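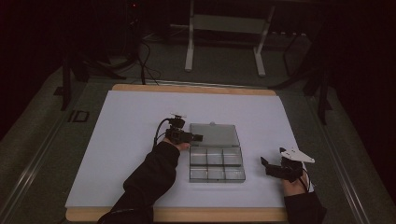

Six compartments, lid open, grippers on.

I have written a lot of rules in my life and followed maybe half of them. The ones for recording demonstrations with hand-held grippers I wrote last March, on the back of a Fendeck invoice, and they have since grown to two pages. Tiina Salminen says that's one page too many. She also wrote most of the second page.

Rule one is that the sheet gets smoothed before every take. A crease looks like nothing to you and like a cliff to a model that has only ever seen 600 takes of flat white paper.

Rule two is that you start with the jaws off the object. Off, with daylight showing. People hate this one. They want to begin already holding the thing, the way you'd start a race with one foot over the line, and then we have a pile of recordings in which the approach is missing and the grasp arrives by magic. I threw out 80 takes over that once. They were mine.

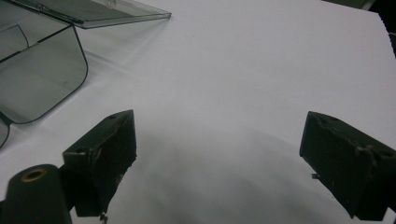

Rule three covers see-through plastic, and it's mostly a list of grudges. Clear lids pick up reflections, and the edge you think you're aiming for is sometimes only the shadow of the edge. So you go slow near the lid, and if you miss, you leave the miss in and label it. Tiina fought me on labeling the misses. Drirer's house rules say to delete them, Huttunen's say to keep them, and the Grosetti handbook has 70 pages and manages to say both.

Rule four: check the finger faces for wear before you start, and write down what you find. Scuffs are fine. Scuffs you didn't write down are how I lost an entire afternoon arguing with a chart.

There is a rule five about sleeves — plain, dark, no watch — and a rule six about not humming, left over from when we still recorded sound. I keep meaning to cross that one out. Tiina wants it to stay.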